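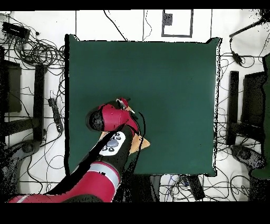
¿Por qué se paró el brazo aquella noche? Porque un cable tiraba de la muñeca, y la muñeca hizo lo único que sabía hacer cuando algo tiraba de ella: cerrar los dedos y quedarse quieta.

Esto lo supe después. A las tres de la madrugada yo sabía solamente que el brazo rojo estaba inmóvil sobre la alfombra verde y que en la pantalla había un número, el 334. Busqué el 334 en el manual de Grerthorpe. El manual pasaba del 330 al 340 sin explicaciones, como un ascensor que no para en ciertos pisos.

Yo era el operador del turno de noche en Sandovau. Mi trabajo consistía en mirar. El brazo debía levantar un trozo de cartón, darle la vuelta y dejarlo otra vez, 2.000 veces antes del sábado. Íbamos por la repetición 800 y yo había dejado de mirar con atención, lo reconozco. Leía una novela sobre las rodillas.

La regla estaba escrita en la puerta: antes de entrar en la zona, cortar la corriente y esperar 30 segundos. Corté la corriente. Conté hasta doce, quizás hasta trece. Después entré, porque el cartón estaba torcido y me molestaba verlo así.

Me agaché y tomé el cartón por una esquina. Entonces los dedos se abrieron.

No fue un movimiento grande. Se abrieron despacio, con un ruido muy pequeño, y todo el brazo bajó sobre mi mano izquierda con el peso de una persona que se duerme. No me dolió enseguida. Recuerdo que pensé en la novela, en la página que no había marcado. Recuerdo también que pedí perdón en voz alta, y todavía no sé a quién.

Saqué la mano girándola poco a poco. Tenía dos dedos morados y una línea blanca en la piel, muy recta. Me senté en el suelo, entre los cables, y esperé los segundos que me faltaban. Luego esperé muchos más.

Por la mañana llegaron dos personas de Dondier, con una maleta cada una. Encontraron el cable en pocos minutos. Estaba atrapado en la articulación y la funda se había gastado de tanto rozar. Me preguntaron si yo había respetado el tiempo de espera.

- Sí - dije.

Lo apuntaron. Una de ellas me miró la mano, que yo tenía metida en el bolsillo hasta la muñeca, y no dijo nada. Cambiaron el cable, lo sujetaron más arriba y el brazo volvió a girar el cartón como si la noche no hubiera existido.

El lunes pedí el cambio de turno. Ahora trabajo de día en el almacén de Yazdani, con cajas que pesan siempre lo mismo. Pero cuando apago una luz en mi casa, me quedo delante del interruptor y cuento en voz baja. Mi mujer cree que rezo.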